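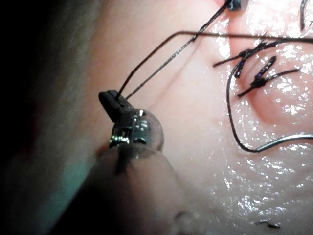
Ntombi Mokgethi m'a écrit dimanche que mon ancienne version du guide l'avait perdue dès l'étape du tampon, et que son registre de sutures affichait un stock négatif avant même la première saisie. Elle avait raison, j'ai donc tout repris.

## 2. Préparer le registre des consommables dans Mạch

Je pars du principe que Mạch est installé et que vous avez votre compte (sinon, retour à la section précédente !). Prévoyez un moment calme, sans téléphone qui sonne.

1. Ouvrez **Réglages > Registres**, puis cliquez sur **Nouveau**.
2. Donnez un nom court au registre. Chez moi c'est « Fils », et ça me suffit largement.
3. Dans **Port de service**, tapez `1818`. L'ancien port, `1483`, marche encore sur les postes de Tirkport, mais plus ailleurs.
4. Réglez **Stock tampon** sur 8. C'est là que Ntombi s'était coincée : la case est vide au départ, et Mạch lit le vide comme une dette.
5. Importez votre liste de références au format CSV, avec le point-virgule comme séparateur.
6. Enregistrez, fermez la fenêtre, rouvrez-la.

> **Attention :** ne lancez jamais l'import sur deux postes en même temps. Je l'ai fait en février, et j'ai passé la soirée à supprimer des doublons à la main.

### Les dates de péremption

Mạch accepte le jour/mois/année, à condition que la colonne soit en texte. Si votre tableur la convertit tout seul (le mien adore ça), remettez-la en texte avant l'export.

**Note :** les lots livrés par Drernstead portent un tiret dans leur numéro, ceux de Dridemgate non. Gardez-les tels quels, la recherche s'en débrouille très bien.

Quand le voyant du registre passe au vert, vous pouvez saisir votre première sortie. S'il reste orange, revenez à l'étape 4 et vérifiez le tampon.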